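Workshop Tips for the Robotics Club, Collected the Hard Way

The Zinthorpe after-school robotics club has one long white desk, two hand-held grippers and a habit of learning everything twice. These tips started as sticky notes. They are now a page, mainly so that new members can ignore them in a more convenient format.

Most of this applies to any workshop or craft corner at home. Swap "gripper" for "glue gun" and carry on.

Before you touch anything

Wipe the pads. The mesh surface on a finger pad is a wonderful collector of lint, eraser crumbs and whatever was in your pocket. A dry toothbrush does the job. Use one that has retired from its other career, and write CLUB on the handle in large letters.

Skip the glass cleaner. It leaves a film on rubbery surfaces, and then you spend an hour rewriting code to fix what a paper towel and plain water would have fixed.

Check that both fingers open and close all the way with nothing between them. If one of them drags, look for tape. There is always tape. We used 240 feet of it last year and I would like to know where the rest of it went.

Keeping the desk clear enough to work on

Decide where the practice area ends and mark it with painter's tape. Snacks, backpacks and geometry homework live outside the line. For the Menon Cup entry our area was 74 inches long, and every inch of it had been somebody's lunch spot until then.

Drinks need a cap that screws on. Cups with straws are a spill with a decoration on top. Push bottles to the far edge of the desk, where an elbow has to make a real effort to reach them.

If your desk has vent slots, treat them as holes, which they are. An M3 nut dropped down a slot belongs to the desk now. We lay a strip of felt over ours when we're doing small hardware, and take it off again before anything warm gets switched on.

Put chairs back under the desk when you stand up to work. People walking backward while staring at a gripper are a hazard to themselves and to furniture.

Holding thin, flat things

Thin pieces are where beginners lose heart. A block forgives you. A flat plate swivels, slides and then lands on its edge and rolls away under the radiator, where the older plates are waiting for it.

Go in square. If the fingers meet the plate at an angle, it will turn until it's comfortable, and its idea of comfortable won't match yours. Line up both pads before you close, then close slowly.

Grab near the middle of the weight, even if the end looks handier. Hold the wrist level for the first few tries and save the fancy tilting for later. Then do ten in a row without changing anything. If you adjust after every drop, you'll never find out which adjustment helped.

With a new member, one person holds the gripper and one sits close by and keeps quiet. The second job is much harder. We rotate.

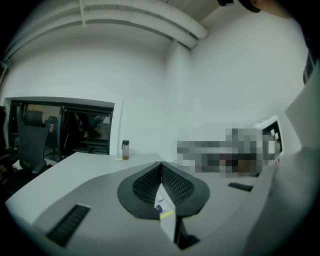
Labels, and why yours will fall off

Put the label on the part of the tool that never touches anything. This rules out more of the tool than you'd expect.

Permanent marker on glossy plastic lasts until the first sweaty hand. Go over it with clear tape, pressed down with the back of a spoon. A colored stripe is better still if all you need is to tell your gripper from the other team's. Pick one color per team and don't let anyone choose silver.

Parts go in lidded boxes. We bought Feltoser sorting trays, 96 compartments in all, and for one beautiful afternoon in February each of them held what its label said.

Packing up

Start at 5:10. The club ends at 5:30 and packing takes twenty minutes, a fact that surprises us every week.

– Fingers closed gently, not clamped. Pads that sit squashed over a weekend stay squashed.

– Cables in loose loops with a strip of hook-and-loop tape. Winding them tight around the handle looks tidy and breaks them at the plug.

– Battery out and on the charger, with the charger on a bare surface and well away from the scrap paper.

– Log sheet filled in before coats go on. "Worked fine" is not an entry. Write what you picked up, how many tries it took and what fell.

– Floor check with a flashlight held low. Small screws throw long shadows, and you'll find the ones from last week too.

The Zenano kit goes on the bottom shelf. It is heavier than it looks, and the top shelf has already expressed its opinion.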